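4.3 Failures at the handover point

The two arms share one table and, on paper, one schedule. Fisteo, our planner, gives each a reserved zone and lets them meet only in the middle. Of 87 trials in the tidying task, 25 ended in a fault, and most of those began in the middle.

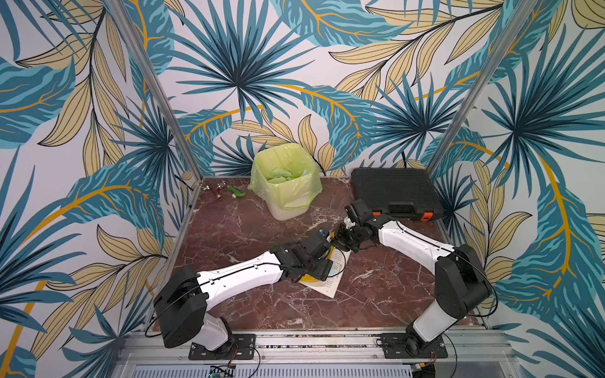 Figure 6. The workcell, with both grippers close together over the booklet.

The usual fault was a polite one. Each arm read the other as an obstacle and waited for it to leave. The watchdog then stopped both after 9 seconds, a limit we had picked for reasons we can no longer recall. Raising it gave us longer waits.

The bin caused a different sort of trouble. Force readings on thin plastic and crumpled paper are close to nothing, so the contact check often reported free air and allowed the fingers to keep going.

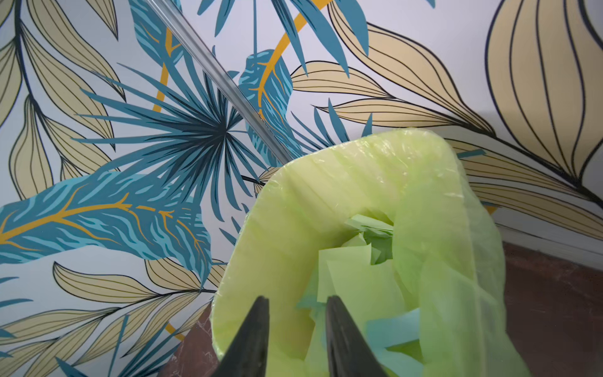
Figure 7. Wrist view of the fingertips at the green paper.

Paperbacks erred in the other direction. A curled cover gives way, springs back, and looks to the contact check like a collision with something that has opinions. Oko, the safety layer, cut power in up to 59 percent of these grasps. 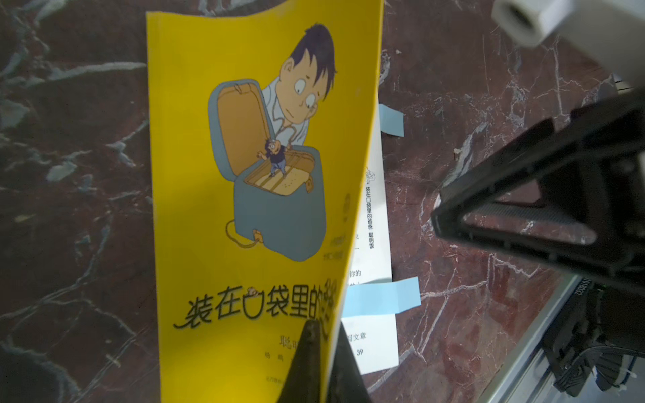 We lowered the closing speed and left the force limit alone, as the limit is there to protect the wrist and the wrist is expensive. The false stops became fewer. The waiting did not.

Related items
Tolis: a shared-zone test set for two-arm cells
Contact checks for thin and soft objects
The Nikolovski stop rule, revisited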